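**Ticket 559: Red cloth bleeding onto darks, laundry room**

Status: open
Opened by: Iwona Mazurek

Red-orange cloth went through with the dark load again. Navy and black pieces are in the woven tray by the washer, cloth is the one on top.

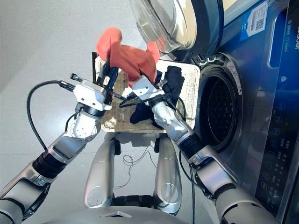 Marichka Sirko replied that dye rarely shows on navy or black, so the darks can't tell us much. She asked which program was used and whether anything pale had gone in with them.

Program was the 40-degree mixed. One pale dish towel went in and came out pink along the hem. It is on the drying rack now, not in the tray.

**Tried so far**

- Wednesday, morning: cleaned the drawer and the door seal. Wiped the seal with a white rag, no color on it.
- Wednesday, 13:00: ran the drum empty on hot. Rag test again, clean.
- Wednesday, evening: soaked a corner of the red cloth in a bowl of warm water. Water turned light orange within 39 minutes.

Washer ruled out. The cloth is losing dye.

**Next**

- Wash the red cloth alone on cold, twice, then repeat the bowl test.
- Rewash the dish towel with oxygen bleach before it goes in the dryer.
- Keep the red cloth out of the tray until the bowl test is clear.

Marichka has the bleach and will leave it on the shelf over the sink. Ticket stays open until the second bowl test.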